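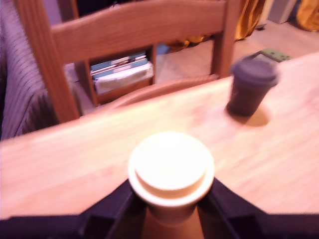
The gripper on the Biser arm started losing its hold in May, and I put off dealing with it for longer than I should have. Light things were fine. Anything with a taper crept down between the fingers over time, and a white lidded cup like this one, held upright between the two angled fingers just over the table, is the load I check it with now. Paper and foam cups show up a bad grip faster than a block of wood does, and they cost next to nothing when they get crushed.

I began with the finger pads. They had gone shiny along the inside edge, so I pulled both and wiped the metal behind them with alcohol. One pad had old glue under it and was sitting crooked. I scraped the glue off with a plastic card and fitted a new pair from Truna, which are a bit softer than the originals. They need to be pressed down hard and left overnight. I gave them 18 hours.

Next was the closing force. The Russo controller takes a value from 0 to 90 and mine had been sitting at 30 – fine for worn pads, too much for new ones. The first cup folded. I went down in small steps and stopped at a setting that holds a cup without denting the wall.

After that I redid the zero position. Open the fingers all the way, send the home command, close them on nothing, save. If the two tips don't meet in the middle, back off the screw on the slower finger a quarter turn and do it over. It took me six tries.

The last part was the swing. I run the arm across the table at working speed with a small dark cup and a big mug standing on it, and watch the tip and the cable for any wobble. The green light on the upper housing should stay on all the way through.
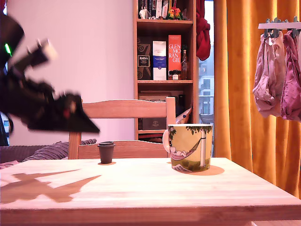 What I check now

Every Monday, before the first run:

Pads – clean, flat, no shine.
Screws at the wrist – snug, and not past that.
Cable – enough slack at full reach.
Zero – close on nothing and look at the tips.

I still get a click from the base on long moves to the left. I've ordered a belt from Wandon and will write that up once it's in.

Blog > Workbench > Arm Upkeep

Related posts
Cleaning the Base Bearing
Truna Pads: Soft or Firm?
Backing Up Russo Controller Settings

Contact | Copyright, all rights reserved | Back to top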